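PRESS RELEASE
31 May 2025
For immediate release

Flirkumlow to publish essays on race and night work

Flirkumlow, the quarterly magazine of essays on race, belief and public life, will give its next issue to writing by people who work at night. The issue is called The Late Shift and is published with the Kushnir Fund, which paid every contributor the magazine's full rate.

An open call went out in April through workplaces, places of worship and public libraries in Flornska and the surrounding towns. It asked Black, Asian and other minority ethnic workers to write up to 2000 words on how they are treated during the hours when most managers are at home. The magazine received 1238 submissions, the most it has had for a single issue. Many came from people who had not sent their writing anywhere before, and some 200 were handwritten and typed up by the magazine's staff.

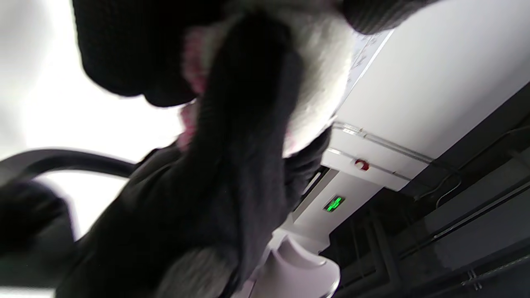 The essays chosen cover hospital cleaning, bakery work, care homes, parcel sorting and minicab driving. Several deal with being stopped and questioned on the way home. Others are about smaller matters that the writers say wear them down over a year: names shortened without asking, rotas that leave the same people on the same bad shifts, and complaints that are noted and then go missing. One writer describes praying in a stairwell for two winters before asking for a room. Another writes about training younger colleagues who were later promoted over her.

The editors have kept the writers' own spelling of family words and prayers, and have not added a glossary. Where a contributor asked to remain anonymous, the essay is signed with a job title and nothing else. Employers are not named in the issue.

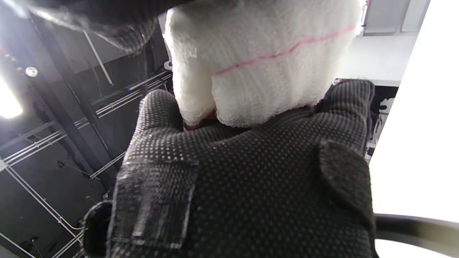 Flirkumlow will print the issue in 2 parts. The first has the long essays and the second, a thinner booklet, has short pieces in which writers were asked to begin with something they wear or carry to work. Bus passes, headscarves, inhalers and lunch tins all appear. So do gloves, more often than any other item, including black knitted ones with small white dots like the glove seen gripping something soft and white here. A parcel sorter writes that she can tell how long a person has been on the line from the state of theirs. The booklet can be taken out and passed on, and extra copies will be sent free to any workplace that asks.

A public reading will be held at the Tirken Hall in Flornska. It will start at 10am so that people coming off a night shift can attend, and breakfast will be served beforehand. A second reading will take place the same evening at 7pm. Entry to both is free and there is no need to book. The hall has step-free access and a quiet room, and a sign language interpreter will be present at each reading.

The Kushnir Fund has also agreed to pay for a run of writing workshops for people who work nights, to be held at Tirken Hall through the autumn. Places will be offered first to those whose work was not selected for this issue. All of them have been sent written comments on their essays.
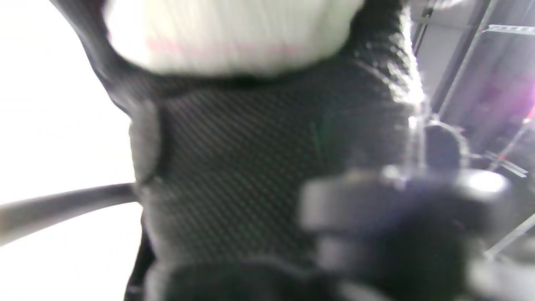 White fuzzy fabric against a black textured surface.

The Late Shift will be on sale from the magazine's website and from independent bookshops. Public libraries in Flornska will hold reading copies of both parts. Large print and audio editions can be ordered at no extra charge.

ENDS

Notes to editors

Flirkumlow is published four times a year. It is independently owned and carries no advertising.

Extracts may be reprinted with permission. Requests to speak to contributors should be sent to the Flirkumlow press desk, which will pass them on. Some contributors have asked not to be contacted.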